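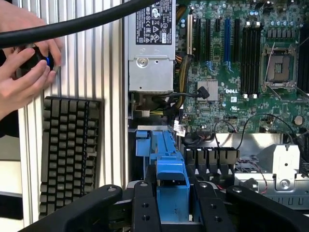
Open computer with the power supply in view.

Ticket: Clatarance mailboxes not syncing after move to Gada
Status: Closed
Priority: High
Opened by: Marlina Rondonuwu, Clatarance support desk
Assigned to: Pao-chu Liao, Gada mail operations
Affected: Clatarance mail users moved in the August batch

Summary
Users moved from the old Clatarance mail servers to Gada can sign in but see no mail newer than the night of the move. Sending works. The batch had 3,319 mailboxes and more than 300 of them are affected. All of them show "active" in the Gada admin panel.

8:40 a.m. - Marlina
First calls came in when the office opened. Users sign in through Lo as they were told to, get to the inbox, and the newest message is from before the cutover. Webmail and phone show the same thing. Test message from my own account to an affected user did not bounce and did not arrive.

9:15 a.m. - Pao-chu
Checked three of the addresses you sent. The mail is reaching our front end and is accepted. After that it goes to Vurkik for routing, and Vurkik still has the old Clatarance server listed as the home for these users. So it is being sent back to you. Can you look at the queue on your side?

9:50 a.m. - Marlina
Found it. The old server has the messages in its deferred queue. It knows the mailboxes are gone and keeps retrying. The queue drops anything older than 2 days, so we have some time but I would like that limit raised now.

10:05 a.m. - Pao-chu
Agreed, please raise it. Do not flush the queue yet. If you flush before routing is fixed the messages will loop and some will be rejected for too many hops.

10:20 a.m. - Marlina
Limit raised. Queue is holding.

11:30 a.m. - Pao-chu
Cause found. Vurkik matches users by primary address. The affected people all changed their primary address at some point, mostly name changes and people who moved between departments, and the Clatarance export listed them under the old one. Vurkik found no match and kept the previous route. It logged this as a notice and not as an error, so the batch was reported clean.

I am building a corrected list from the Lo records, which have both addresses.

1:45 p.m. - Pao-chu
Corrected list loaded. Routes updated for all but 17 accounts. Test messages to five users delivered in under a minute.

2:10 p.m. - Marlina
Released the queue in small groups. Delayed mail is showing up with the original dates, so users will need to scroll down to find it. I have added that to the notice on the help page.

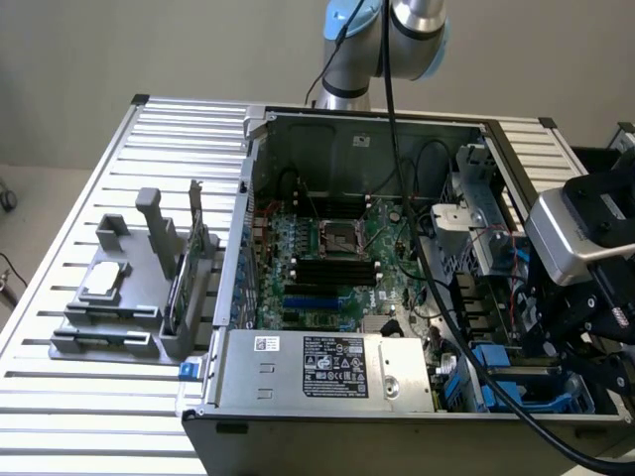 The last 17 accounts have no record in Lo at all. They are shared mailboxes, such as billing and front desk, that were set up before Clatarance used single sign-on, and some of them also kept local archives on office computers. For those, the archive has to be copied off the drive by hand before the mailbox is rebuilt. If the computer has been opened up for parts, check the board first - with an empty CPU socket like the one in the photo it will not start, and the drive has to be read from another machine. Put the mailbox name in the ticket when the copy is done.

3:30 p.m. - Marlina
Got archives for nine of the shared mailboxes. The other eight never had a local archive. List attached to the ticket.

4:25 p.m. - Pao-chu
All shared mailboxes rebuilt and routed. Archives imported. Please have one person from each team confirm they can open theirs.

5:05 p.m. - Marlina
Confirmed by everyone except front desk, who had the old password saved. Cleared it and they are in. Deferred queue is at zero.

Changes for the next batch
Clatarance export to include previous addresses as well as the current primary.
Vurkik "no match" notice changed to an error that stops the batch.
Shared mailboxes to be moved separately.
Queue limit on the old server stays at the higher setting until the last batch is through.

Closed by Pao-chu Liao. Reopen this ticket if a user from the August batch reports missing mail.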